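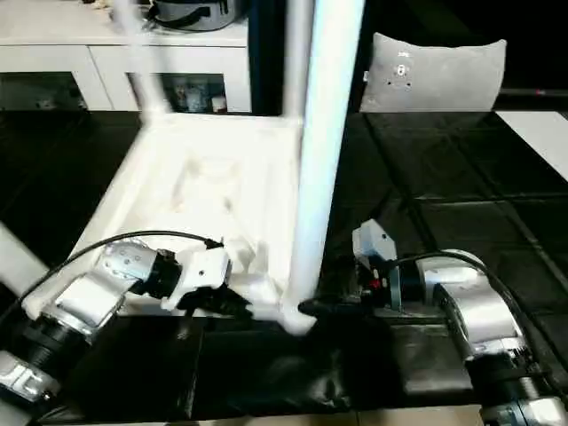
2020-12-13 家务机器能干到哪一步

早上出门前把洗衣机里的床单晾了，拧得不够干，阳台地上滴了一片水。晾的时候就在想今天要去看的事：机器洗衣服早就会了，把床单从桶里掏出来、抖开、搭到杆子上，这一段到现在还是我的。洗碗也一样，机器洗，我摆，我收。

到Vivgate的时候Nghĩa Phan已经在了，桌子也铺好了。他让我坐远一点，别碰线。我带了本子，后来大部分时间没记，光顾着看，只好晚上回来补。

今天对付的是一件白色的塑料小家具，带腿的那种，我家厨房里也有一个差不多的，198块买的，当时自己装，一个人，坐在地上，用脚夹着一条腿，手去对另一条。装了多久忘了，反正没看说明书。所以今天看两只机械臂对着这么个东西，我心里是有个比较的。

先说拿。拿住这件事我以前想得太简单。人抓塑料件的时候，手掌贴上去，手指会自己找地方，哪边有棱就往哪边扣，滑了再往里收一点，根本不过脑子。夹爪只有那么几根指头，能夹的地方就那么几处：边沿、脚、杆子的根部。平的大面它没办法。Nghĩa说下夹的位置要先选好，选错了后面全白做，得放下来从头再来。我问他人选位置要不要想，他说人也想，只是想得快。

然后是侧放着的时候。东西一歪，重心就跑，一只手夹沿，一只手夹脚，两边使的劲要是不一样，塑料就会别着。塑料这个东西又有点软，别一下不会坏，可是位置已经变了，它以为还在原处。这个我深有体会，我家那个凳子就是有一条腿一直没进到底，坐上去响，垫了张纸板，用到现在。

我在本子上只记了一句：“夹住和拿稳是两件事。”字很潦草。

中间歇了一会儿。Danica Oravec带了饼干，咸的，还有一壶很浓的茶。她在Trundness管过仓库，对机器的看法跟我不太一样。她觉得大家老盯着家里，其实店里和车间里更该先用上，因为货架高度是固定的，箱子尺寸也是固定的，地上没有拖鞋，也没有小孩。她说她们那边一天要过2000多件货，搬箱子的那一段机器早就比人稳了，可是到了拆箱、把里面的东西一件一件摆上架，还是人。袋装的会塌，瓶装的会倒，标签要朝外。她试过让供货的把标签多印一面，没谈成。

我说家里更麻烦，家里没有一样东西的位置是固定的。她说那你把家里的东西固定下来不就行了。我想了一下我妈的厨房，没接话。 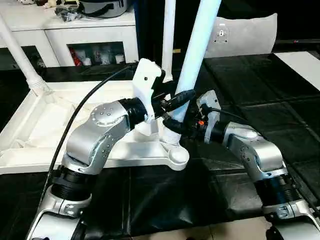 左边夹爪前伸着一截黑色的长条，快到粗杆子跟前了。

下半截主要看的是杆子这一块。细长的东西竖着，有粗有细，底下带座。人做这种活其实不太用眼睛，眼睛看个大概，剩下的是手上的感觉，歪了会有阻力，往回退一点，转一点，再下去。我爸装灯管的时候头都不抬，全凭手。机器在这一步最慢，两只手凑到一起，又都得给对方让地方，线也要让。我盯着那些线看了很久，总担心会挂到什么上面。

还有一个我以前没想过的问题，就是白的东西。白杆子，白座，后面还有白柜子，灯从上面打下来，粗杆子上有一道亮的。底下又是黑的，会反光。人看着一点不费劲，谁在前谁在后一眼就知道。Nghĩa说反光和同色挨在一起，对靠镜头看东西的机器都不友好。我说那家里到处都是这种，白瓷砖、白洗手池、白盘子。他说是啊。

Cúc Triệu下午才到，她是来谈别的事的，顺便看了一会儿。她开的那间店在Stastness，卖床品和毛巾，每天收摊前要把客人翻乱的毛巾重新叠一遍。她问我要是有这么一台，能不能替她叠。我说我不懂，你问Nghĩa。Nghĩa说叠一条能，叠一摞、叠得一样齐，还要赶在关门前叠完，现在他不敢答应。她又问价钱，他说先别问价钱。她就笑了，说那我还是请人吧，January过后再看。（她说话喜欢夹英文月份，我也跟着记成这样了，就是一月。）

她走了以后我们接着说布的事。硬的东西，哪怕是带腿的、歪着的，形状总归是那个形状，今天夹着边沿，明天还是那条边沿。布每一次都不一样，皱成一团的时候，角在哪里都找不着。人找角是用手捋的，捋过去，摸到厚的那一道缝边，顺着就到角了。我早上晾床单就是这么找的。要教机器捋，得先让它知道什么叫摸到了。 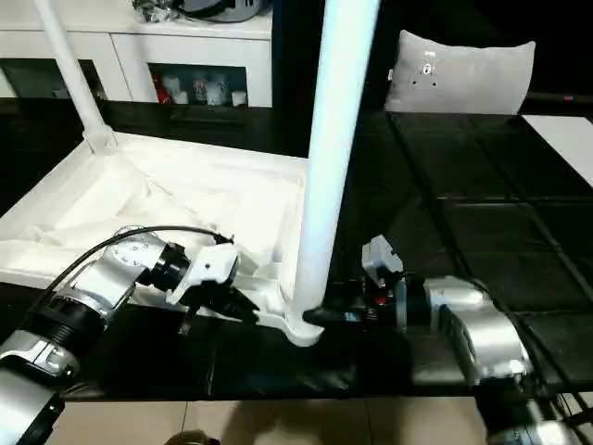
两边的夹爪都在白框上，里面铺着一块皱的白布。

看这一段的时候我坐得比较近，所以印象最深。左边夹着框沿靠角的地方，右边夹着杆子的根部，选的都是硬的、有棱的位置。我当时就想，换了我，大概会先去把那块布抹平，再管架子。这个先后可能没什么道理，就是看着不舒服，手就过去了。做家务有一大半是这种，看着不舒服。机器不会看着不舒服，得有人告诉它什么样算完。我家里什么样算完，我跟我爱人到现在都没统一，他觉得碗沥着就算收了。

晚上回来跟Nasrin Shahbazi通电话，她问我去看了一天，结论是什么，能不能买一台回家干活。我说还不能。她问差在哪里，我一下子说不全，现在按自己的想法写几条，免得过几天忘了：

一件事单独拿出来，东西摆好，光也合适，旁边有人看着，可以做，慢一点也能接受。我要的是没人看着。

硬的比软的容易。同一个软的东西，叠着的比皱着的容易。

家里的活很少是一件，都是连着的。收碗要先擦桌子，擦桌子要先把桌上的信拿开，信里有一封是要留的。

店里可能真的会比家里早，这一点我现在有点偏向Danica。不过她说的是搬，Cúc要的是叠，两个人说的其实不是同一个店里的活。

出了错谁来收拾。人装错了自己会骂一句然后拆掉。机器装错了，如果还得我来拆，那我不如一开始就自己装。

Nasrin听完说，那你就先买台洗碗机。我说我有。她说那你还抱怨什么。她家附近的Mạc在卖一种扫地机，398，她婆婆买了，说边角扫不到，但是床底下扫得比人干净，婆婆腰不好，床底下本来就没人扫。这么一说倒也算是替人干了活，只是干的是原来没人干的那一块。

睡前去阳台摸了一下床单，还潮着，翻了个面。地上的水干了，留了一圈印子，明天拖。

厨房那个凳子也顺便看了，垫的纸板已经压扁了，该换一张。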